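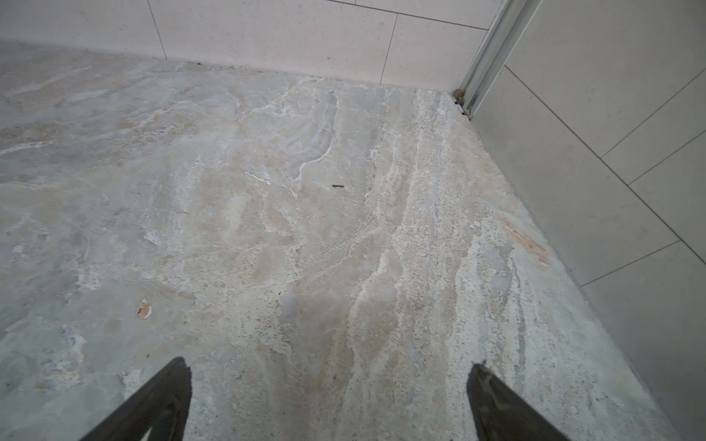 3.2 Surface condition of stone floors in tiled wet rooms

The survey covered 196 rooms in four residential blocks at Edolbridge, all fitted with stone floors and tiled walls. Each floor was divided into a central field and a perimeter strip, and the two were scored separately. Marks were assigned to one of three classes: loose matter, discoloration, and local damage or filling. Natural veining was excluded from the score, although pale veins and short scratches are easily confused in low light. Where two raters disagreed on such a mark, it was recorded as unresolved.

Figure 4. Corner of a floor with mottled, veined stone in pale gray, off-white and beige, with a vertical metal profile where the tiled walls meet. A small orange-peach spot, chipped or filled, and a faint orange-tan stain near the side wall are examples of marks to be scored. Dark specks lie along the foot of the back wall.

Perimeter strips were scored lower than central fields in all four blocks. Debris in the joint between floor and wall was the most common entry, and it was often still present at the second visit, 18 days after the first. Staining was harder to grade – on streaky stone, a diffuse patch has no clear border, and its area could not be measured with the grid. We therefore recorded stains by position only.

Seven rooms were left out of the analysis, as their floors had been repolished between visits. The scoring sheet follows the one drawn up by Dreßler for the Josodberg survey, with the class for fillings added.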